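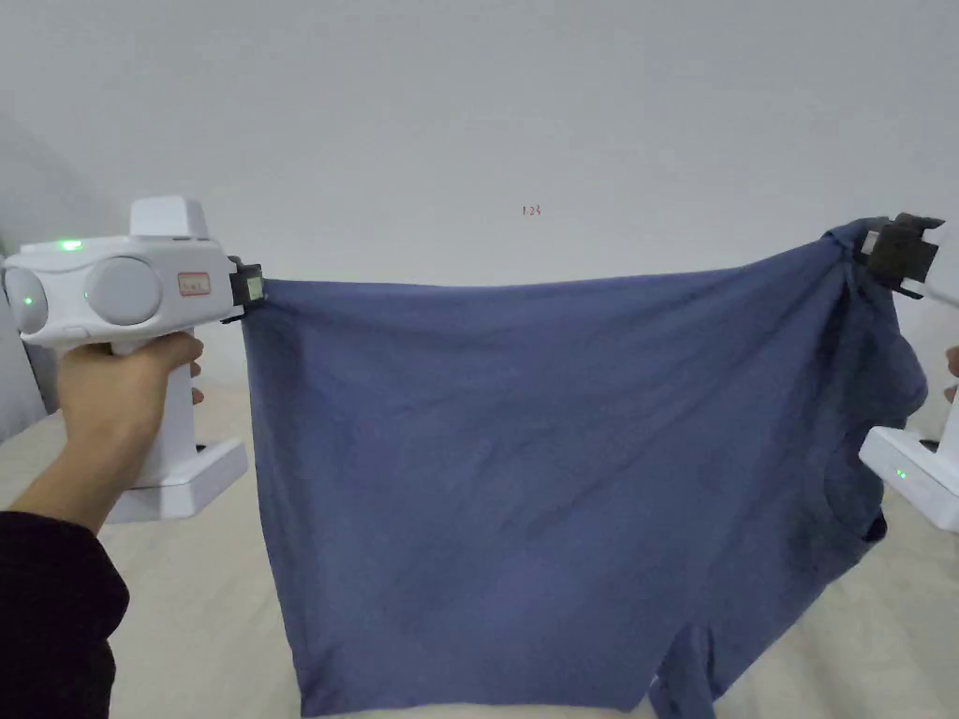 Sección 4. Montar el carrete y cargarlo de línea

Bueno, ya tienes la caña montada y los tramos bien encajados (si no, vuelve a la sección 3, que te espero). Ahora toca el carrete. Esta parte la escribí pensando en el Amura de bobina fija, que es el que usamos casi todos en el espigón de Kosthorpe, pero vale para cualquier carrete frontal de surfcasting sin cambiar gran cosa.

Compartir 30 · Comentarios 2

Lo que necesitas a mano: el carrete, la bobina de repuesto, una madeja de nailon, el puente cónico para el lance, un trapo húmedo y unas tijeras que corten de verdad. Yo uso las Marchuk de punta curva desde hace años y no las cambio por nada.

1. Afloja la rosca del portacarretes hasta que el pie del carrete entre sin forzar. Mete primero la parte delantera del pie y luego la trasera.

2. Aprieta la rosca a mano. Nada de alicates, por favor – he visto portacarretes rajados por eso y luego no hay quien los arregle en la playa.

3. Abre el pick-up y pasa la punta de la línea por las anillas, empezando por la de arriba y bajando hacia el carrete. Si te saltas una, te enterarás en el primer lance, así que repásalas con el dedo.

4. Ata la línea a la bobina con un nudo arbor. Humedécelo antes de apretar y recorta el sobrante a ras.

5. Cierra el pick-up y recoge despacio, con la línea pasando por el trapo húmedo entre dos dedos. La tensión tiene que ser firme y siempre igual. ¡Aquí es donde la gente se impacienta! Yo pongo la radio y me lo tomo con calma, que cargar una bobina entera lleva su rato.

6. Sigue hasta que te quede un borde libre en el labio de la bobina de unos 2 milímetros. Con mi bobina grande son 226 metros de nailon, contados con el contador de la tienda. En la tuya mira lo que pone en el faldón.

7. Une el puente cónico con un nudo bien peinado y dale vueltas suficientes alrededor de la bobina, de modo que el nudo quede en la parte de abajo, lejos del dedo con el que sueltas.

Nota: Pylyp Symonenko, que pesca en Bosholm con trenzado, mete primero un fondo de nailon para que la trenza no patine sobre el metal. Si vas a usar trenzado, haz lo mismo.

ATENCIÓN: no lances nunca plomo pesado sin puente. Si la línea parte en pleno lance, el plomo sale volando hacia donde quiere, y en un espigón con gente eso es muy serio. Ponte también un dedil, sobre todo con trenzado, que corta como un cuchillo.

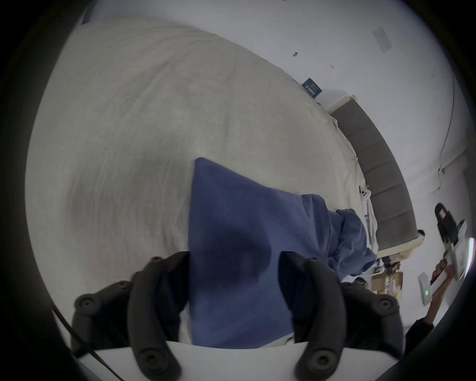
¿Hay que cambiar la línea entera cada temporada?

Depende de lo que pesques, pero con nailon yo cambio los primeros 94 metros a mitad de invierno y el resto en marzo, cuando guardo las cañas de bacalao. El trenzado aguanta bastante más y le puedes dar la vuelta en la bobina para aprovechar la parte que no ha visto el agua.

Ajuste del freno

8. Con todo montado, engancha el emerillón a algo fijo (yo uso la argolla del patio) y camina hacia atrás unos pasos con la caña en alto.

9. Ve cerrando el freno poco a poco. Debe ceder línea de forma suave, sin tirones, antes de que la caña se doble del todo.

10. Para lanzar, ciérralo a tope. Una vez que el plomo esté en el fondo y la caña en el trípode, vuelve a aflojarlo. A mí se me olvidó una noche en Kosthorpe y casi pierdo la caña con un congrio – la agarró Beathag Dow cuando ya iba camino del agua.

Nota: al terminar la jornada deja el freno flojo del todo y pasa el carrete por agua dulce con poca presión. El chorro fuerte mete la sal hacia dentro.

Sigue en la sección 5: bajos de línea y plomos de grapa.

Compartir 30 · Comentarios 2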